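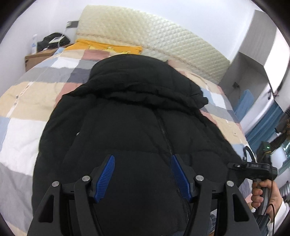
BIRKEN, February

How Soybeans Become Tofu
Text: Eilidh Farquharson. Checked by Yi-chun Kan.

Tofu is a solid food made from soybeans and water. It is eaten by people who do not eat meat and by a great many people who do. Making it takes several steps, and each step changes the beans in a different way.

The steps below follow the order used at Stukik, a small tofu workshop in Birken run by Po-yen Tsao. Larger factories follow nearly the same order with bigger tanks.

Step 1: Soaking

A dried soybean is hard and nearly round. It is placed in cold water and left overnight. Water enters through the skin, and the bean swells and becomes longer, more like an oval. By morning it weighs more than twice what it did when dry. If you break one in half, the inside should be the same color all the way through. A darker spot in the middle means that water has not reached the center yet.

Step 2: Grinding

The soaked beans are ground with fresh water. The result is a thick white mixture called slurry. Grinding breaks open the cells of the bean. Cells are the tiny units that all living things are built from, and in a soybean they hold protein and oil. Once they are open, much of the protein moves out into the water.

Step 3: Cooking and straining

The slurry is heated until it boils gently, and it is stirred so that it does not burn on the bottom. Raw soybeans contain substances that make them hard to digest, and heat stops most of these from working. Slurry foams a great deal as it heats, so the pot must be much larger than the amount being cooked.

The mixture is then poured through a cloth. The liquid that passes through is soy milk. The part that stays in the cloth is called okara. It is mostly fiber from the walls of the cells. Okara can be cooked, baked into bread or fed to animals. At Stukik it goes to a farmer, Eilif Westerberg, whose pigs eat it the same day. Okara spoils quickly.

Step 4: Setting

Soy milk is a liquid with very small bits of protein spread through it. The bits push each other away, so they stay apart. To make them join, the tofu maker adds a coagulant (say "co-AG-yoo-lant"). One common coagulant is nigari, which is made from seawater. Another is gypsum, a soft mineral.

After the coagulant is stirred in, the protein bits begin to stick together. They form soft white lumps called curds. The thin yellowish liquid left around them is called whey. Cheese is made in a similar way, with milk from an animal.

Step 5: Pressing

The curds are scooped into a box lined with cloth. The box has holes in it. A lid goes on top, then a weight, and whey runs out through the holes. A light weight and a short time give soft tofu. A heavy weight and a longer time give firm tofu.

The finished block is cut under water — this keeps the corners from breaking — and then it is chilled.

One batch in numbers

Wai-kit Wu keeps the batch book at Stukik. One small test batch was written down like this:

Dry soybeans: 417 grams
Firm tofu after pressing: 545 grams
Number of pieces cut: 6

The tofu weighed more than the dry beans even though the okara had been taken away. The extra weight is water held between the joined bits of protein.

Questions children have sent in

Why does tofu have so little flavor?
Most of its weight is water, and the rest is mainly protein and oil, which do not taste strong. Sauces and spices stay on the surface unless the tofu is left in them for a while.

Is silken tofu pressed?
No. It sets inside its container, and the whey stays in it.

Can someone with a soy allergy eat tofu?
No. Tofu contains soy protein, and soy protein is what causes the allergy.

Words to know

Coagulant: a substance that makes a liquid form lumps or set.
Curds: soft lumps of joined protein.
Okara: the fiber left after straining.
Slurry: ground beans mixed with water.
Whey: the liquid that separates from the curds.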